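Speaker notes, Cloltora data talk (20 min slot, keep it to 17)

Open fast. Skip the company history, they have the handout.

First point. Everybody asks about the model. Ask about the examples instead. Ours come from people driving the arm by hand, one cloth task at a time, started in March at the Novholm site.

Numbers, say them slowly:
2724 episodes recorded
153 thrown out on first review
8 operators, 2 shifts

Pause. Someone will ask why thrown out. Mostly timestamps drifting between cameras, some where the operator stopped halfway and forgot to hit discard. Own up to it, we fixed the button late.

Second point, wrist view. Room camera gives you the layout, great, but once the hand is down in the cloth it blocks everything. The wrist camera rides along. You pay for it, big chunk of every image is the gripper's own body. Same chunk every time, so the model learns to ignore it. (I think. Say "seems to".)

Next slides, wrist camera, basket with gray cloth then teal cloth up close. Let them look, dont talk over it.
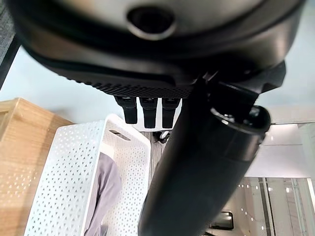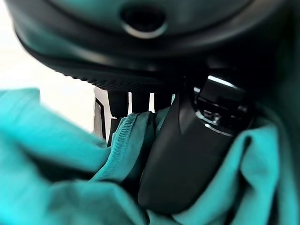

Third point, variety. We got this wrong at first. Same fabric, same fold, same start pose for weeks. Policy looked wonderful until we changed the fabric. Now the sheet at the station tells the operator what to swap before each episode: fabric, how crumpled, start height. Boring sheet. Best thing we did.

Mention Charvát here, their labeling tool, one line only. We mark grasp start, grasp end, success yes/no. Tried finer labels, operators disagreed with eachother, dropped it.

Failures: keep them! A missed grab and then a second try is worth having, as long as its labeled. Tell the Grunia story if there's time (cleaned set with every retry cut out, policy misses once and just sits there). If running late skip to costs.

Costs. Operator hours beat everything else on the budget. Breaks matter, late afternoon episodes get sloppy, you can see it in the joint traces.

Questions likely: simulation? Short answer, cloth is hard, we use it for the reach only. Sharing the data? Not yet, ask me after.

Leave the contact slide up. Clicker goes back to the front desk.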